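Chidiac Opens Applications for Neltine Small Business Grants

January 13, 2023
By Randa Twal, Communications Office

WARNCOMBE – Chidiac today announced that applications are open for the Neltine grants, a program for independent shops and home-based businesses in Warncombe and Hivivcombe.
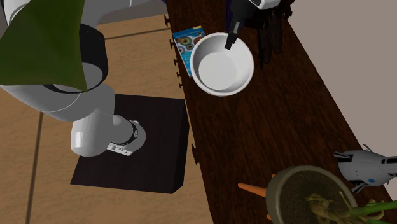
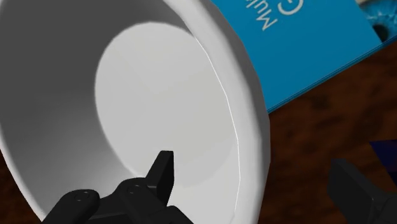

Computer-rendered views: a dark block on the floor (first) and the inside of a white bowl (second).

The program will award 24 grants of $3000 each. Funds may be used for rent, equipment, training or bookkeeping services. Businesses must have been trading for at least one year and employ no more than 30 people.

"Small employers have asked for support that is simple to apply for and quick to arrive," said Munther Shboul, Director of Local Programs. "The form is 5 pages long, and applicants will receive a decision in writing."

Applications close at the end of February. Paper forms are available at the Hivivcombe office – applicants should bring proof of address.

Recent releases
Warncombe Office Extends Evening Hours
Matilde Neves Named Head of Lending
Neltine Grants: Questions and Answers

Comments

I-seul Choo: Can a market stall apply, or only shops with a lease?

B. Jakubowski: I asked at the desk and stalls are fine if you have a trading permit.

I-seul Choo: Thank you, will pick up a form.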